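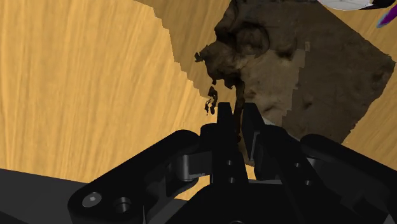 Rough brown texture against pale wood grain.

If you live anywhere on the east side of Zisirlow you've probably already heard, but the leaf and kitchen scrap pickup is coming back in December, and this time it runs all winter! I got the word from Imogen Bloxham in the yard office yesterday afternoon and I'm not going to pretend I was calm about it. My own bin has been full for weeks and I have been sneaking coffee grounds into my neighbor's (sorry, and thank you).

Quick recap for anyone who moved here after the last round. The town tried a pickup two winters ago with 90 households on the hill streets. You got a green pail with a lid, you put it out before 7 in the morning, and a truck came by and took it to the old brickyard lot to rot down with everybody's leaves. In spring you could go shovel up as much finished compost as your car would hold. People loved it. Then the truck needed a new transmission, the money went to the truck, and the whole thing kind of faded away without anyone announcing it was over.

So what's different now? The hauling is going to a local outfit called Indeck, who already do the brush pickup and know which of our alleys you can't turn around in. Signup is open to anybody east of the creek, and as of this morning there were 136 households on the list. Imogen says they can handle more than that without adding a second truck, but she wouldn't give me a number and I did ask twice.
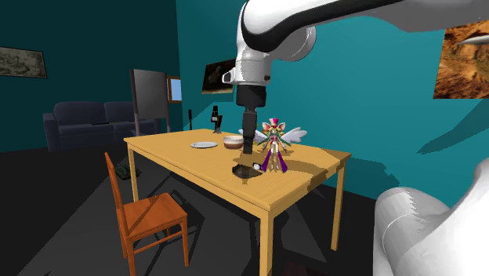
The cost is the part I expected people to complain about, and so far they mostly haven't. It's free through the winter. After that there may be a small fee, to be argued over at the spring budget meeting, and if you have feelings about it that would be the place to bring them. Renters can sign up too, which was not true last time and made a lot of folks on Choi Street pretty mad, me included – I was renting there back then.

What goes in the pail: fruit and vegetable scraps, coffee and the paper filter, tea leaves, eggshells, bread, plain rice and pasta, dead houseplants. What stays out: meat, bones, dairy, cooking oil, cat litter, and those fruit stickers. Please peel off the stickers. I spent a morning last time helping screen the finished pile and I was picking little banana labels out of my gloves the whole way home.

Leaves go separately, in paper bags, set next to the pail. Last time around they ended up with nearly 1000 bags, far more than the brickyard had room for, and the overflow sat along the fence until Easter looking very sad. Indeck has cleared the back half of the lot this fall, and there will be a limit of 50 pounds per bag because somebody has to lift them. If it rains the night before, hold your bags for the next pickup. The bottoms drop out, and then it's your sidewalk and your problem.

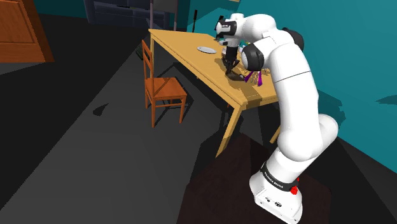

Zisirlow Public Works Department | Yard & Leaf Services

A few people wrote in asking about the finished stuff and whether it's any good. I put that one to Vittoria Benedetti, who ran the tomato beds behind the library the summer after the first pickup and used the town compost on half of them. She told me the composted half came in thicker and needed less watering, though she also said that side gets the better sun, so make of that what you will. She's planning to use it again on squash, and on the long bed by the parking lot where nothing but mint has ever wanted to live.

My own experience is smaller. I put a couple of buckets on the roses and they did great, and I put a couple more on the lawn in one big heap, went on vacation, and came back to a bald circle. Spread it thin, is my advice!

To sign up, call the yard office or stop by the window between 8 in the morning and noon. Pails are being handed out at the Edance Road garage, around the side, through the door with the bell. Bring something with your address on it. If you still have your green pail from the first go, hang on to it, just give it a good scrub and tell them at the window so they can put your street on the route sheet.

The route map should be up by the end of the month. Alleys off Choi Street are getting picked up from the street side this time, so carry your pail around front.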